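Keeping a White Work Surface Clean

Last updated: September

White counters and bench tops show everything, and most of the damage I see comes from cleaning them the wrong way. I refinished kitchens in Proltdale for years and the same few habits came up in nearly every house.

Start with dish soap and warm water. A few drops in a bowl is plenty. Wring the cloth out well, wipe from the back to the front, then go over it again with plain water. Dry with a cotton towel. Soap left to dry leaves a dull film, and people mistake the film for wear and start scrubbing.

Tea, coffee and turmeric: mix baking soda with enough water to make a paste, spread it on, and leave it 10 minutes. Lift it off with a damp cloth. Don't rub in circles. Do it a second time before you try anything stronger.

Pencil and scuff marks come off with an ordinary white eraser. Brush the crumbs away with your hand.

Glue drips should be left until they are fully hard. Slide a plastic scraper under the edge, held nearly flat. An old store card works too. Metal blades leave gray lines that are harder to remove than the glue.

Keep green scouring pads off any matte finish. They polish it in patches and the patches catch the light.

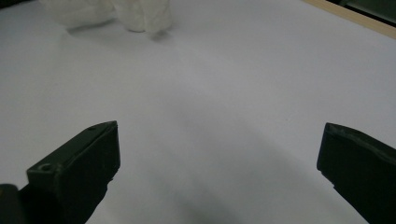
For a bench you work on every day, put down a sheet of brown paper when you are staining or oiling anything, and tape it at the corners with painter's tape. Pull the tape the same evening. Lorna Skinner in Clolville uses an old shower curtain, which lasts longer but slides around.

Bleach is a last resort. Use 2 teaspoons in a quart of cold water, test it on the underside first, and never mix it with vinegar or ammonia.

Related tips
Getting Candle Wax Out of a Tablecloth
Sharpening Kitchen Scissors
What to Do With a Sticky Drawer
Storing Paint Over the Winter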